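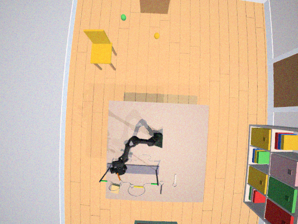 Section 5. Keeping the floor clear around a table-mounted arm

Posted Thu 5 January by Heikki Koskela
4 min read
17 shares | 5 comments

The clear area has to be set before the arm is allowed to move, and it has to be set in the simulated room first. Load the room, switch to the overhead view, and look at everything that is not the arm or the table. Small loose items on the floor matter as much as furniture. The green ball and the yellow ball are both trip hazards for a person walking up to the table, and the chair has to be treated as a place where someone may sit. Shelving along a wall is a place people will walk to, so the route to it must be kept outside the clear area.

5.1 Marking the clear area

1. Open the room file in Pramness and select the table.
2. Choose Zone > New > Around Selection. A line is drawn around the table top.
3. Set the offset to 164 cm. Use a larger value if your site rules ask for one. Do not use a smaller one.
4. Check that no chair, ball, box or shelf is inside the line. Move anything that is.
5. Check the doors. A door must not open into the clear area.
6. Save the zone and write its name on the room sheet.

NOTE: The offset is measured from the edge of the table and not from the base of the arm. On tables where the base is off center, the arm will reach farther past one side than the other. Run the reach check in 5.2 even if the zone looks generous.

5.2 Reach check

1. Set the speed limit to 38 percent.
2. Run the arm to full stretch toward each side of the table, one side at a time.
3. After each move, read the distance between the gripper and the zone line.
4. If the gripper comes closer to the line than your site rules allow, increase the offset and start again from step 2.
5. Repeat the check with the longest part the gripper will carry. A long bar held at its middle sticks out on both sides.

CAUTION: Parts and tools on the table top can be pushed off the edge during this check. On a real table, remove them before you start.

5.3 Moving from the simulated room to the real one

1. Tape the zone line on the real floor using the saved offset.
2. Compare the real floor with the room sheet. If something has been added or moved, update the room file and repeat 5.1 and 5.2.
3. Test the stop button from outside the line.
4. Have a second person sign the room sheet.

Changes to this section since March: the note in 5.1 was rewritten by Edmund Olszewski, and step 5 of the reach check is new.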